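Verkard prueba pinzas de mano para enseñar a ordenar a sus robots

La firma de automatización Verkard ha reunido desde septiembre más de 3.000 secuencias de tareas domésticas registradas con pinzas manuales, según datos de la propia empresa. El objetivo es entrenar un modelo de control que recoja objetos sueltos y los guarde en cajas, una operación sencilla para una persona y todavía irregular para una máquina.

En las pruebas internas, el sistema completó la tarea en el 78 % de los intentos. Los fallos se concentran en los objetos blandos, que se deforman al cerrar los dedos, y en las piezas cilíndricas, que ruedan si el contacto no queda centrado.
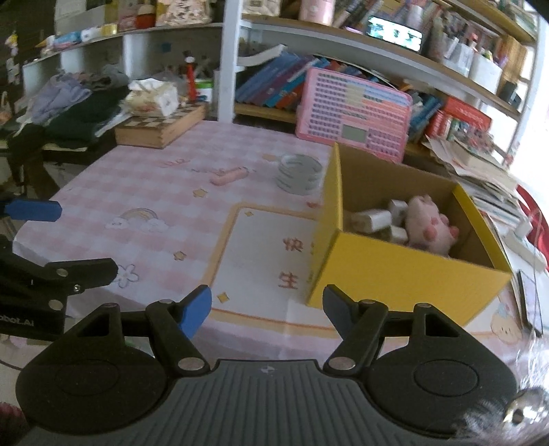 Dos pinzas sobre una mesa con una caja amarilla abierta, un cerdito de peluche y bloques cilíndricos blancos.

«En un banco de laboratorio la tasa sube; en una vivienda, con manteles estampados y estanterías llenas, baja», explica Chantelle Mkhize, responsable de ensayos. El ciclo medio por objeto es tres veces más lento que el de un operario.

Verkard prevé trasladar el mismo modelo a la reposición de estantes en dos tiendas de la cadena Sandik. El proyecto, denominado Otach, no incluye por ahora doblado de ropa ni manipulación de vidrio. La empresa no ha comunicado precio ni fecha de comercialización.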